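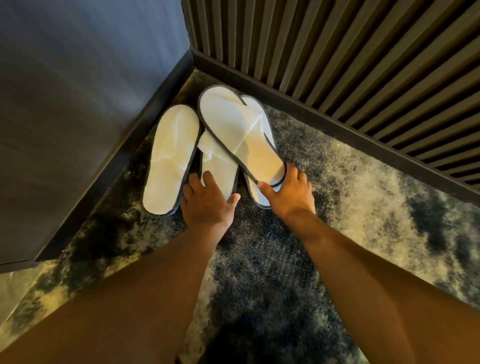 How do I clean an old blues LP without ruining it?

Use distilled water, a little record cleaning fluid and a soft cloth, and keep the label dry.

Start with a carbon fibre brush. Put the record on the turntable, let it spin and rest the bristles lightly on the surface for two or three turns, then sweep the dust off towards the edge. That's enough for most records.

For fingerprints or grime, take the record off and lay it on a clean towel. I use Seris fluid, a capful to a cup of distilled water. Dampen the cloth and wipe along the grooves, never across them. Go over it again with plain distilled water and stand it in a dish rack. Give it 30 minutes before you play it.

Tap water leaves mineral deposits, which you'll hear as crackle in the quiet passages. Don't use washing-up liquid or window cleaner. Keep alcohol well away from old 78s — it can attack the shellac.

Throw out the old paper inner sleeve if it's torn or gritty. A polythene-lined one costs very little. Keep the original if it has the lyrics or session notes printed on it, and slip it in behind.

Store records upright, away from radiators. My slide guitar albums spent one June in a sunny bay window and two of them still wobble.

Check the stylus too. A dirty needle sounds much like a dirty record. Brush it from back to front with a dry stylus brush.

Evander Rutherford, November 2021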